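Beneck 5 is out, and I've moved my old laptop over

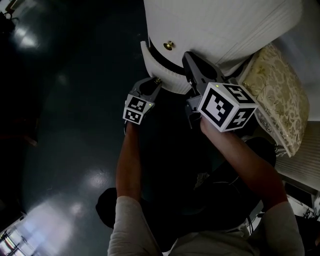 A white drawer with a small round brass knob, partly open.

Happy new year, all! The 5th January release of Beneck landed while I was still finishing off the Christmas cheese, so naturally I spent the evening installing it instead of answering your emails (sorry – I will get to them).

For anyone new to this newsletter, Beneck is a small Linux distribution meant for older machines. It comes with its own lightweight desktop called Pramov, and that's where most of the changes are this time. The panel can finally go on the left-hand side of the screen without the clock falling off the bottom, and the file manager has tabs! I know, I know, everyone else has had tabs for years, but I've been asking for them since I first tried it and I'm very pleased.

The download is 731 MB, so it won't fit on a CD any more. A few people on the mailing list are cross about that. I've been using a USB stick for ages, so it made no odds to me, but if your computer is too old to start up from USB you may want to stay on the last version, which gets security fixes until April.

Installing took me six minutes on a laptop with a solid state drive. Afterwards the software updater wanted another 145 packages, which seemed a lot for something released that same day, and my wireless card didn't work until they were all in. Have a network cable handy (mine was behind the bookcase, of course).

The other big change is the new package tool, Simanjuntak. You can still type the old commands and they get passed along, though it grumbles at you each time. I like the search a lot more than before – it shows which version you've already got next to the one on offer. Undoing an update is supposed to work as well, but I haven't been brave enough to try.

Jomar Lumanlan wrote in to ask if the Bulavov music player is still included. It isn't on the disc now, Jomar, but it's in the main repository and your playlists should carry over if you keep your home folder. Mine did, apart from one with an accented letter in its name.

Next time I'll have a go at getting my ancient scanner working with it.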